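Thread: how many demos before you change the objects?
Board: Learning from demonstration

sizwe_p
We're teleoperating a tabletop pick and place set and I'm stuck on when to rotate objects. We've got 208 episodes on the current group, all going into the same white bin. Policy is fine on those and falls over on anything else. Do people swap every session, or finish a block first?

tundra_nomvula
Swap every session. We did long blocks last October and regretted it. The model learned the layout, the colour of the tabletop and not much about grasping. 3190 episodes and it still reached for where the block used to be.

Drasavar
Disagree. If your operators are new, let them finish a block. The first hour with any new object is fumbles and you end up labelling half of it as junk. Swap the positions every episode and the objects every few hundred.

sizwe_p
Operators are Naledi and me, so two people, neither of us new. Positions get changed every episode already but by hand, so I suspect we favour the middle of the table.

anathi.t
You do. Everyone does. Print a list of random positions and tape it up beside the operator. Boring but it works. Also, do you leave distractors out or only the target?

sizwe_p
Mixed. Usually fruit plus something that isn't fruit. Couple from the current setup:

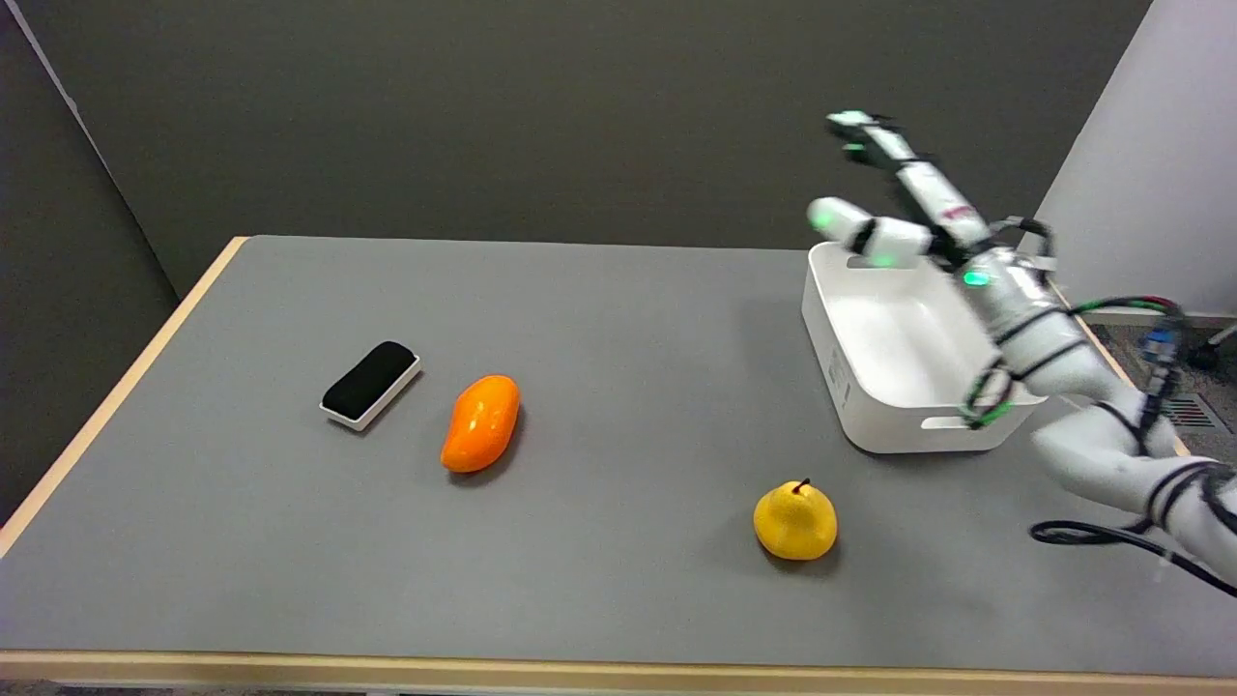
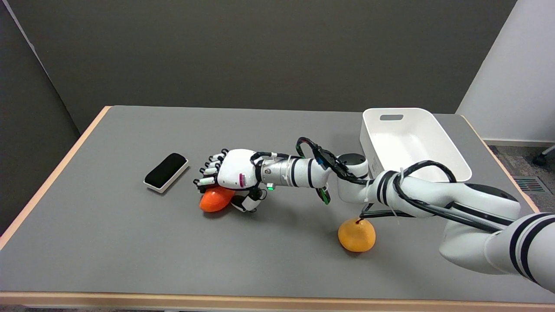
Naledi wants to drop the eraser because it's a different grasp from the fruit and she thinks it should be its own task. I'd keep it.

tundra_nomvula
Keep it. A flat thing next to round things is the useful part. If everything is round, the hand learns one closure and you won't find out until someone puts a stapler down.

Drasavar
I'm with Naledi. Separate task, separate prompt, merge at training time. Then you can weight them. Once they're in one pile you're stuck with whatever ratio you happened to collect.

anathi.t
You can weight by object label in the same pile, you don't need separate tasks. Assuming the labels are any good. Sizwe, are you logging the object per grasp or per episode?

sizwe_p
Per episode. I'll change that tomorrow.

Drasavar
Then you'll have to go back over the 208 as well. Sorry.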